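Sanstead Label Printer, set-up guide for the front office

Section 3. First set-up, paper, and getting it on the network

Read 3.1 before you plug anything in. Most of the calls we got in October were people who skipped it.

3.1 Before you start

You need: the printer, the power brick (gray cord, not the black one, the black one is for the Bostel scanner), one roll of labels, the network password. Password is with Uzma Ghumman. Don't email it around please.

Pick a flat spot within reach of an outlet. No extension cords. Leave a hand's width behind the printer so the lid opens all the way. If the lid hits the wall it won't latch and you'll get the red light forever.

CAUTION: Do not connect the USB cable yet. Windows grabs the wrong driver and then you have to remove it by hand (see 3.6).

3.2 Loading the roll

1. Power off. Switch is at the back, left side.
2. Press both side tabs and lift the lid.
3. Slide the roll onto the spindle, labels coming off the top. Not the bottom.
4. Push the green guide in until it touches the roll. Touches, don't squeeze.
5. Pull the labels forward until a few inches hang out the front.
6. Close the lid. Press down on both corners, you should hear 2 clicks.

Note: new rolls have a bit of tape on the first label. Peel off that whole label and throw it out. Tape residue on the print head is a pain to clean.

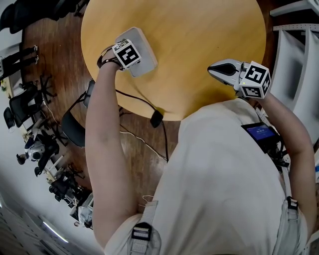 7. Power on. Light blinks orange, then goes green.
8. Hold the feed button untill one blank label comes out. If it spits out a bunch, let go and do 3.3.

3.3 Calibrating

Do this every time you change label size. Also if the text starts creeping up the label.

1. Printer on, lid closed, green light.
2. Hold feed and cancel together. Let go at the second blink.
3. It feeds 3 labels and stops. Normal.
4. Press feed once. One label, stopping right at the gap. Done.

Still stopping in the middle of a label? Check the sensor slider under the roll. It should line up with the little arrow. Move it, close the lid, go again.

3.4 Network

Wired is better. If there's a free jack, use it and skip to step 5.

1. Hold the wireless button until it blinks blue.
2. On your computer, open the Sanstead setup page (shortcut is on the shared drive, Printers folder).
3. Pick the office network. NOT the guest one. The printer will connect to guest and look fine and nothing will print.
4. Type in the password. Case matters.
5. Wait for solid blue, or solid green if wired.
6. Print the status page: press feed twice, quick.
7. Write the address from the status page on the sticker under the lid. Use a pen that doesn't smear.

Note: Jollthorpe site uses a different network name. Ask Tariq Virk.

3.5 Installing on your computer

1. Close the shipping software first. All of it, including the bit that sits by the clock.
2. Run the installer from the Printers folder. Version 2 only. Older one is still in there, ignore it.
3. Choose "network printer" and type the address from 3.4 step 7.
4. Set label size to match the roll. It's printed inside the cardboard core.
5. Set darkness to medium. Higher wears out the head and the barcodes get fuzzy.
6. Print a test label. Scan it. If it scans, you're good.

CAUTION: don't set this as your default printer. You will send a long letter to it one day and it'll use up half a roll.

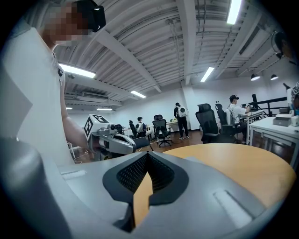
3.6 If it goes wrong

Red light, steady. Lid not latched. Press both corners again.

Red light, blinking. Out of labels or it thinks it is. Reload, then calibrate.

Prints blank. Roll's in upside down. These are heat labels, only one side works. Scratch one with a fingernail, the side that leaves a dark mark faces up.

White line through the text. Dirty head. Power off, let it cool ten minutes, wipe with one of the alcohol pens in the drawer. No paper towels.

Prints the same label again and again. Cancel the job on the computer, then power off, count to ten, power on. Turning off the printer alone wont clear it.

Wrong driver. Unplug the USB. Open the printer list, remove anything that says Sanstead, restart, start over at 3.5.

Labels curl or jam. Old stock. Rolls that sat over 96 weeks go sticky at the edges. Use the newer box.

3.7 Ordering more labels

Labels come from Qureshi. Maham Butt places the order, so give her the size off the core and how many boxes. Let her know when you open the last box, not when you finish it.

Spare print heads are in the supply closet, top shelf. Don't swap one yourself. Call Saqib Jafri, ext. on the phone list.

Section 4 covers the scanner.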